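Stair and Ramp Covers: Frequently Asked Questions

Last updated Sunday, August 13, 2023

What are Farmont covers made of?
Farmont covers are molded fiberglass with a grit surface bonded to the top. They go over existing steps, ramps and landings, so the old surface stays in place. We make them in flat sheets for ramps and in an L shape for stair treads.

Can I put them over wood that is already soft?
No. The cover needs a solid base. Push a screwdriver into the tread near both ends and along the front edge. If it sinks in easily, replace the board first. Paint, stain and light surface wear are fine once the area has been scraped and swept.

Do you cut to size?
Yes. Send us the width and depth of each step in inches. Measure every step, even if they look the same. Older stairs often vary by half an inch or more from top to bottom. Cut pieces can't be returned.

Can I cut them myself?
You can, with a diamond blade on an angle grinder or circular saw. Work outdoors and wear a dust mask and eye protection.
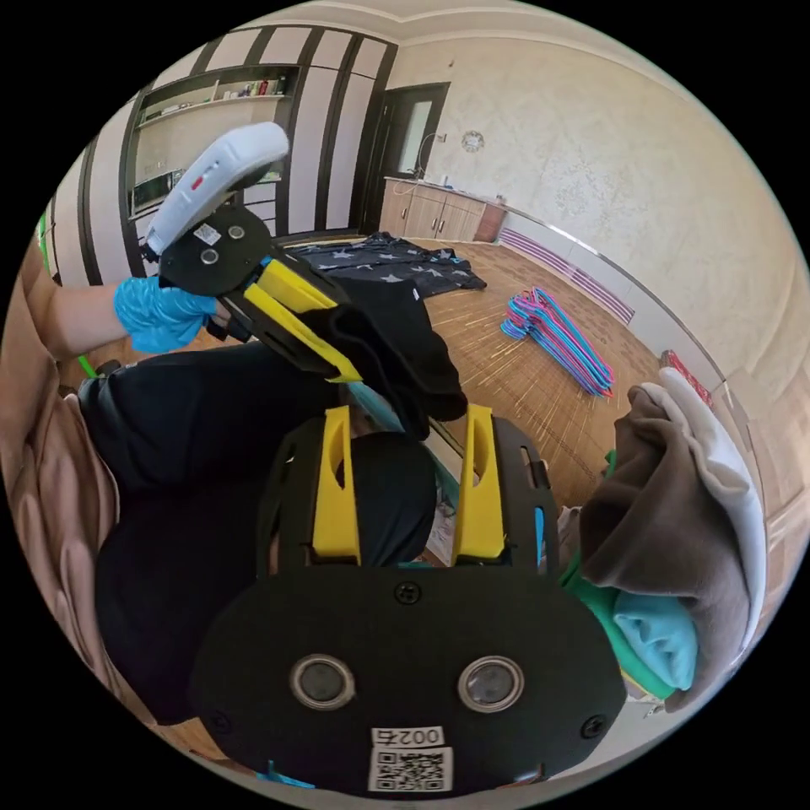 Fiberglass edges are sharp after cutting and should be sanded before you handle them. For the sanding and for carrying panels, use leather or cut-resistant work gloves. A thin latex glove like the blue one in the photo is all right for spreading adhesive, but a cut edge will go straight through it. Wear long sleeves, too. Fiberglass dust itches, and it clings to clothes, so wash them separately.

Screws or adhesive?
On wood, use stainless screws and our Astell adhesive together. On concrete or steel, most customers use adhesive alone on treads and add anchors on ramps. One cartridge covers 2 standard treads.

How long before people can walk on them?
Wait overnight in warm weather. Below 50 degrees, give it a full two days. We don't recommend installing in freezing conditions, and in northern states we suggest waiting until the end of March at the earliest.

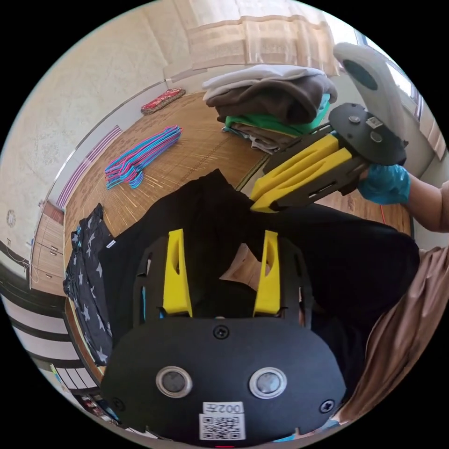

Blue disposable glove and dark fabrics.

Will the grit wear off?
It will wear slowly in the middle of a busy step. The Plattner grade is the coarser one and is meant for loading docks and boat ramps. It is rough on bare feet, so choose the standard grade for pool areas.

How do I clean them?
Use a stiff brush, water and dish soap. A pressure washer is fine if you keep the tip a foot away. Don't use wire brushes.

Which colors are in stock?
Black, gray and safety yellow. Other colors are made to order, with a minimum of 500 square feet.

Who do I contact about a large job?
Trinidad Lagos handles quotes for schools, apartment buildings and marinas. For damaged shipments, ask for Mohcine Badawi and have your order number ready.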